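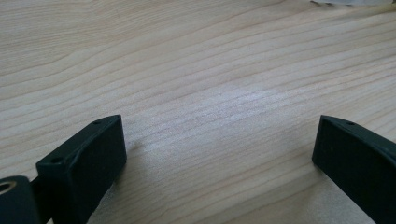
Asger Riis

Court check at Nostell, before the Thursday ladder matches

I got in at 7 with a coffee and the clipboard, so these are my notes court by court. Comments are mine, argue with me later!

Court 1
Net height at center: OK
Net cord and crank: OK, though the crank is stiff (two hands and a bit of swearing)
Surface: OK
Lines: faded on the far baseline, still playable

Court 2
Net height at center: LOW, fixed with the strap
Surface: FAIL. There's a crack behind the service line at the parking lot end and I can get my fingertip in it. I've put a cone there and moved both Terkton matches to Court 4.
Fence: loose tie by the gate, wire end bent back for now

Court 3
Net: OK
Surface: slick in the shady corner, needs a scrub - same spot as last May
Umpire chair: wobbles. Bolts tightened, better, but I wouldn't send anyone up there who fidgets.

Court 4
All OK. Love this court.

Lights
Courts 1 and 2 fine. One lamp out on 3. Chacko quoted us 647 for the lamp and the lift rental, which I think we should just pay.

First aid box
Ice packs: need more
Tape: plenty
Sign-out sheet: missing again

Still open: crack on 2, scrub on 3, lamp on 3. I'll walk it again before the evening matches.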